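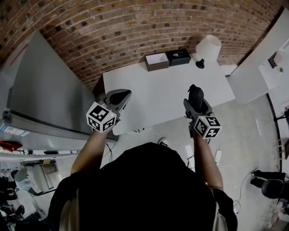
Grustier Residence: The Brick Room

The Grustier Residence offers furnished accommodation to visiting staff and their families. This page presents the shared room on the ground floor, which was refurnished in August under the direction of Heike Rieger. Residents are asked to read the notes with each entry before their stay.

The white table
The rectangular table stands against the brick wall and serves for meals, correspondence and small group work. Items kept on the table belong along the far edge, leaving the surface clear for the next person.

The brick wall
Reddish-brown and tan bricks, laid in regular rows with pale mortar. A few are darker and weathered and were left in place at the request of the architect, Maximiliano Acuña. Nothing may be hung on or fixed to the wall.

The lamp
A table lamp with a white drum shade and a rounded black base. It stays in this room at all times. Replacement bulbs of 800 lumens are held at the front desk.

The boxes
Two small boxes, one dark brown and one black, have their place beside the lamp.

The refrigerator
A tall stainless-steel unit shared by 4 apartments. Food must be labeled with the apartment number. Unlabeled items are removed on Saturday morning.

Questions about the room may be addressed to Liudmyla Yatsenko, Residence Office, extension 506.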